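FOR IMMEDIATE RELEASE

Sukdale to Hold Second Unwanted Gift Exchange, Again Against the Advice of Several Relatives

SUKDALE — The Erkell Community Hall will open its doors on the first Sunday after the holidays for the Unwanted Gift Exchange, an afternoon for people who said "Oh, you shouldn't have" and meant it.

Last year's exchange took in 976 items. Most were candles. There was also a fondue set that had been given, by its own gift tag's account, to three different households, and it left with a fourth.

"We expected a few sweaters," said organizer Uzma Dhanial. "Then the doors opened and people came in carrying boxes like they were fleeing something. One man asked if he could leave his items and not take anything home. I told him that was called a donation and he looked very relieved."

The rules are short. Bring up to six gifts you don't want, in working order and with the name tags removed. Each one earns a ticket, and each ticket can be traded for anything on the tables. Doors open at 2 p.m., and trading stops when the lights go off. Admission is free, and so is the coffee, which was reviewed last year as "hot."

New this winter is the Privacy Table, added after an unfortunate encounter between a mother-in-law and a bread machine. Anyone worried about being recognized may hand items over in a plain paper bag to Kelly Queiroz, who has promised not to look inside until the owner is out of the building. Queiroz is also in charge of the sweater rack and asks that reindeer with batteries be switched off before hanging.

Samina Abbasi will run a wrapping station for those who plan to give their new finds to somebody else. She is aware of where this leads.

"I wrapped a foot spa last year and I'm pretty sure I'll wrap it again," Abbasi said. "It has a dent I'd know anywhere."

The first 100 people through the door will get a thank-you card, already written and left blank at the top. It praises the gift's color and says it will get a lot of use. Local printer Skestier supplied the cards and would like it known that it didn't write them. 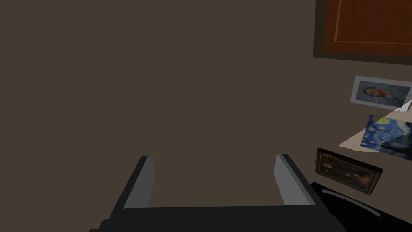 Trading at the exchange is done hand to hand, and both parties have to let go of something before either picks anything up. This was added to the rules following a long afternoon with two cousins and one waffle iron. Two gray fingers with a clear gap between them and nothing in their grip is the posture we're hoping for at the tables. Arguments will be settled by Ehsan Rizvi, who has raised teenagers and can't be worn down.

Food, opened bath products and pets will be turned away. Fruitcake counts as food for the purposes of this event, after some discussion.

Anything left at closing goes to the Kwok Street thrift shop, where manager Ľudovít Hájek has cleared a shelf and asked, politely, for fewer candles.

Parking is behind the hall. Tables can't be reserved, and calling to ask whether your sister is coming won't get you an answer.

Media contact: Uzma Dhanial, Erkell Community Hall, Sukdale. Please leave a message. She is probably with family.

###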